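Waminitz Household Storage Terms
README for the word list, release 4

Contents of this file

1. What the list is
2. Files
3. Columns
4. How terms were gathered
5. Spelling and regional forms
6. Known problems
7. Using the list
8. Changes since release 3
9. Licence and contact

1. What the list is

A list of 560 English words and phrases for the furniture, fittings and containers people keep things in at home, with short definitions, regional labels and cross-references. It covers shelves, cupboards, drawers, racks, hooks, boxes, and the parts of each that have a name of their own. It leaves out shop fittings, warehouse racking and anything built into a vehicle.

The list was started as a by-product of Ruvar, a set of teaching materials for adults learning English who had moved into rented flats and needed to read inventories and tenancy papers. The Ruvar materials are kept separately and are not needed to use this list. Some of the definitions still show where they came from: they are short, they avoid rare words, and they lean towards what an inventory clerk would write.

2. Files

terms.csv
The main table. One row per sense, so a word with two meanings has two rows and the same headword number.

regions.csv
Codes used in the region column, with their full names.

xref.csv
Pairs of headword numbers with a relation: same as, kind of, part of, not to be confused with.

quotes.csv
Example sentences. Present for 133 headwords only. All were written for the list; none is copied from a printed source.

notes.txt
Longer remarks on single entries that would not fit in the table. Plain text, sorted by headword number.

All files are UTF-8 with Unix line endings. Fields are separated by commas and quoted where needed. If you open terms.csv in a spreadsheet, import the headword number as text or the leading zeros will go.

3. Columns

id: headword number, four digits.
sense: 1, 2 or 3. Most entries have only a 1.
term: the headword in lower case, singular.
plural: filled in only where it is irregular or doubtful (shelf, shelves).
group: one of furniture, fitting, container, part, material.
region: a code from regions.csv, or blank for general use.
register: blank, informal, trade or dated.
definition: one sentence with no full stop.
checked: y or n. See section 6.

The group column caused more argument than the rest put together. The rule settled on is that furniture stands on the floor or is fixed to a wall and holds other things; a fitting is attached to furniture or to the building; a container can be picked up and carried with its contents in. A blanket box is therefore furniture and a bread bin is a container. A wall cabinet is furniture although a fitter would not call it that.

Shelving gave the most trouble within the furniture group. "Bookcase" is kept for a piece sold as such, usually with sides and a back. "Shelving unit" is the wider term and takes in pieces with or without a back. "Open shelving" means there are no doors. "Étagère" is in the list with the register label trade, and "whatnot" with dated. Inventories often say simply "shelves, white, tall", and the entry for "shelf" has a second sense for this loose use, where the plural stands for the whole piece.

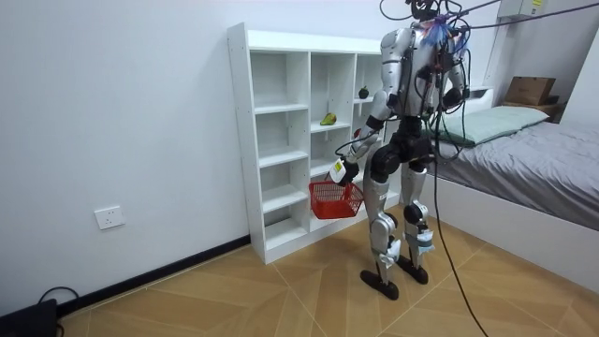 Photo: Fokutine. Used with permission.

The part group holds words such as upright, side panel, plinth, pelmet, runner, shelf pin, back panel and kickboard. Where a part belongs to only one kind of furniture this is given in xref.csv as "part of". Where it belongs to many, the relation is left out and the definition says "in cupboards and similar pieces".

Material terms are in the list only where they turn up in the names of things, as in wire basket or cane chair. The list makes no attempt to cover timber or board products.

4. How terms were gathered

The first release was drawn up from memory by the people writing the Ruvar materials and then filled out from their own house inventories. For release 2 we asked learners in the evening classes to bring in words they had met and could not find in a dictionary. That brought in many of the informal terms and nearly all of the words for fasteners.

For release 3 the list was compared with its Vietnamese counterpart, Tiêu, which is arranged by room and not by type. The comparison showed gaps in the kitchen and hallway words, and 61 entries were added as a result. Translations are not part of this list. Tiêu has its own licence and should be asked for separately.

Definitions were drafted by one person and read by another. Where the two disagreed about what a word means, both meanings were kept as separate senses unless one was plainly a mistake.

5. Spelling and regional forms

Headwords use British spelling. American forms have their own row when the word is different (closet, hutch, bureau in the sense of a chest of drawers), but not when only the spelling changes.

Scottish and Irish terms are marked where a reader from the area confirmed them. "Press" for a cupboard carries both codes. "Hot press" carries the Irish code only. Terms from the north of England are marked with a single code, which is too coarse, but we did not have enough readers to split it.

Compounds are written open unless the closed form is clearly usual. Hence "coat rack" and "shoe rack" but "sideboard" and "bookend". Hyphens are used only in descriptive terms such as "flat-pack wardrobe" and "wall-mounted rack".

6. Known problems

The checked column is n for 40 entries. These have a definition but have not had a second reading. Most are in the fitting group, where the trade names for hinges and catches differ from one supplier to the next.

"Cabinet" and "cupboard" are both defined in terms of the other. This needs fixing and has needed fixing for two releases.

The dated label is a matter of opinion. "Tallboy" has it, and two readers have written to say they use the word every day. It stays as it is until somebody can offer a better test.

Bathroom storage is thin. Garden and shed storage is thinner.

Some quotes contain a plural where the headword is singular, so a plain text search for the headword will miss them. Use the id to match quotes to terms.

7. Using the list

The table can be used as it stands for a glossary, a spelling list or a set of vocabulary cards. For teaching we suggest dropping the rows marked trade and dated at first, then sorting by group.

It is not suitable for legal work. The definitions say what people usually mean, and a tenancy paper may mean something narrower.

If you join terms.csv to xref.csv, note that relations are stored in one direction only. "Same as" should be read both ways. "Part of" and "kind of" should not.

8. Changes since release 3

Added the notes file.
Split "chest" into two senses.
Moved "airing cupboard" from fitting to furniture.
Removed the column for stress marks, which was mostly empty.
Corrected the plural of "dwarf wardrobe".
Merged the duplicate rows for "peg rail".
Region codes are now lower case throughout.

Release 5 is planned for December and will deal with the bathroom terms first.

9. Licence and contact

The list may be copied, changed and passed on, including for paid work, as long as Waminitz is named as the source and any changes are mentioned. The licence covers the text files. The photograph belongs to its owner and is not included.

Corrections are welcome in any form, but please give the headword number and the sense. Suggestions for new terms should say where the word is used and, if possible, include a sentence. Messages are read on Monday.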